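Keep the Ugly Ones

I love watching people teach a machine by hand. I've been collecting demonstrations for two years now, most of them for a sorting project called Monevel, and I still get a small thrill when a new folder of examples lands on the drive. So take what follows as coming from a fan. I think we throw away far too much of what we gather, and I think the stuff we throw away is the best stuff we have!

The usual habit goes like this. Someone guides the gripper through a pick, over and over, and at the end of the day another person goes through the takes and deletes anything that looks clumsy. Slow approach? Gone. Fingers came down a little to the left and had to shift over? Gone. By the time the set reaches training, every pick in it looks as if it was done by a surgeon.

I did this myself in October. We had 1000 takes of small objects going in and out of a box, and I cut them down to 559 that I was proud of. They were lovely. The model trained on them was lovely too, right up until it drifted a finger's width off course, and then it had no idea what to do, poor thing. It had never seen anyone get out of trouble.
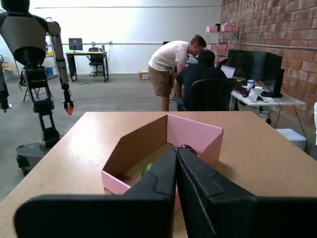
Closed fingers over the pink-sided box, with a green object and a dark red one inside.

Look at how little room there is in a spot like that. The fingers are big and the box has walls, and with the gripper right in front of it, part of what you want to pick up is hidden. Any person working in there is going to hesitate and correct, and those corrections are exactly what I want a learner to see. A wobble followed by a good grasp is a whole lesson (two lessons, if you count the wobble).

So we put the other 441 back. I also asked for more of them, with starts from bad angles, and the next model was a joy to watch. It missed, backed off and tried again, all on its own. I may have clapped.

A friend at Tradlow argues that messy data teaches messy habits, and she has a point when the person guiding the arm is tired or bored. I'd still cut a take where the operator gave up. But label it and put it in its own folder, please, before you reach for the delete key. Storage is cheap, and an afternoon of somebody's patient handwork is a wonderful thing to have.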